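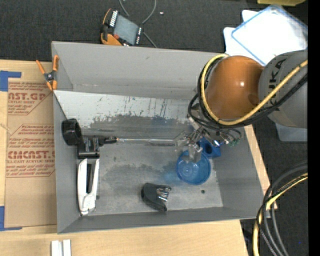 Grey bin with a scuffed inner wall, seen from above

Looking After Your Home: Evening Course, Govton
Session 3: Bleeding radiators and keeping an eye on the boiler
Handout for Wednesday's group, 12/11/2025

Welcome back, everyone, and thank you for all the questions last week (I'm still working through them, so do be patient with me!). Tonight we're on to radiators, a subject I could happily talk about until the building shuts.

If a radiator is warm at the bottom and cold along the top, there's very likely air trapped in it. Turn the heating off and let everything cool down properly, which takes some 30 minutes in a small house and a good deal longer in a big draughty one like mine. Hold an old cloth under the valve, turn the key gently anticlockwise and listen for the hiss. When water starts to dribble out, close it again, and please don't force it.

Start downstairs and work your way up. Afterwards look at the boiler pressure, and if it has dropped, top it up as your own manual says. Konrad Nowicki asked about radiators that are cold at the bottom. That's usually sludge, and we'll come to it in session 5.

For next time: draw a little plan of your radiators and mark any cold patches. Kacper Bednarek has spare keys if you can't find yours, so catch him at the tea break.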